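Projects > Student Reports > Robotics Elective > Site Visit

Overview Schedule Reports Handouts Contact

February 9, 2023
By Beathag Niven

Site Visit Report: Two-Arm Sorting Demonstration at the Kelard Open Day

For the site visit part of our project, Wilma Menzies and I went to the open day at the Kelard workshop in Flesadville. We had to watch one working demonstration from start to finish, take notes, and write up what could be useful for our own design. Our group is planning a small sorting station for the school's supply room, so we picked the tabletop demonstration in the back hall.

The station is called Porkach. It has two arms on one rail inside a three-sided enclosure, and visitors stand at the open side. The engineer running it was Ms. Gunn. She told us each session lasts 40 minutes and that an operator guides the arms by hand from a second station while the movements are recorded. The group has saved 3,000 of these recordings so far. They plan to use them to train the arms to do the same job without an operator.

The task that day was toy gardening tools and a tray. The tools are light and have thin handles, and Ms. Gunn said they were chosen for being awkward to grip. Other household things are left in the space as well, so that the arms have to work around them.

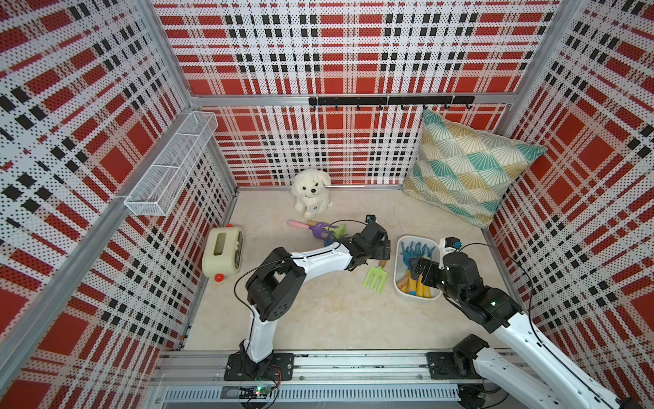
Figure 1. Both arms at work, with the right gripper over the tray of toy tools.

We noticed that the arms often worked in different places at the same time. In Figure 1 the left gripper is above the tools in front of the plush puppy while the right one is at the front of the tray. There is a small camera mounted on top of the right gripper. Ms. Gunn explained that a view from the wrist helps when the arm itself blocks the view from outside.

Wilma timed one full round at 80 seconds. I had expected it to be faster. Most of the time went into lining up the fingers with a handle, and the moves between places were quick. We also saw 2 drops, both with rakes. The operator went back for them and the round continued.

For our own project we are making these changes:

Our tray will have low sides like the one at Kelard. Our first drawing had a deep box, and a gripper would have trouble reaching into it.

Cables need slack. We had drawn ours tight along the arm, and it would pull at the elbow.

We will start with one arm — the second one doubles the cost and we only have until March.

We did not get to try the controls, as the list for that was full before we arrived. Ms. Gunn gave us a parts handout, and Wilma has put a copy in the project folder.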